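Keeping a white wash basin clean (and the black tap too)

2026-01-22

I moved to Skarkstead in May and the flat came with a white basin on a dark grey cabinet. I thought white is easy, you wipe it and it is finished. After the first winter month I understood that white shows everything: toothpaste, the grey ring at the drain, and hair. So I started to write down what works for me, and some neighbours asked for the list. I have put it here in the order that I do it.

Every day
Keep one small cloth on a hook near the basin. After the last person has brushed the teeth, rinse the bowl with cold water and wipe it from the rim down to the drain. It takes less than one minute. I do this in the evening, my mother does it in the morning, both are fine.

Once a week
Take everything off the rim, also the soap dispenser. Under the dispenser there is always a sticky circle. Put a few drops of washing-up liquid on a wet sponge, the soft side, and go over the whole bowl. Leave it for 2 minutes and rinse with warm water. Do not use the green rough side. It makes very fine scratches and the dirt sits in them afterwards, and then you clean double.

For the drain ring I use an old toothbrush with bicarbonate of soda. Wet the brush, dip it, and go in small circles around the metal. A silver drain becomes bright again quite quickly. If the water runs away slowly, lift out the strainer if yours can be lifted, and pull out the hair with a piece of bent wire.

The black tap
Black taps are beautiful, but the limescale makes white spots on them. Please be careful with vinegar here. On my old chrome tap I left a vinegar cloth for 30 minutes and nothing bad happened, but the black coating is more sensitive and the leaflet from Aigner, where I bought mine, says no acid at all. So I use only a soft cloth with warm soapy water and then dry it well. The drying is the most important part. At the back, where the tap stands on the basin, use a cotton bud.
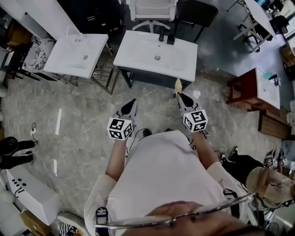 Can I use bleach on the basin every week?

It is better to keep bleach for the rare case, for example a stain that stays after soap and bicarbonate. Open the window, wear gloves, follow the label and rinse very well. Never mix it with vinegar or with another cleaner.

The cabinet under the basin
Water that drips over the front edge will go into the joints of the cabinet, and after some years the board swells. Dry the top edge of the doors when you dry the tap. Dark grey fronts show finger marks, so I wipe them with a damp microfibre cloth and after that with a dry one. Furniture polish I would leave away, it makes the surface greasy and dust sticks to it.

If your cabinet is of real wood, use even less water, and look inside sometimes with a torch. I put a sheet of kitchen paper under the pipe overnight. When it has a wet spot in the morning, a nut wants tightening or a seal is old.

The floor around
Marble, or tiles with a marble pattern? You should know this before you clean. Real marble does not like vinegar or lemon, it becomes dull where the drops fall. Tiles are less delicate. When I am not sure I use only water with a little neutral soap, and I sweep first so that small bits of paper and dust do not turn into grey paste under the mop.

What I keep in the box
Two soft cloths, one sponge, the old toothbrush, bicarbonate in a jam jar with a lid, cotton buds and a pair of gloves. The cloths are from the Bitari shop, a pack of 12, and I wash them at sixty degrees without softener. With softener they do not take the water any more.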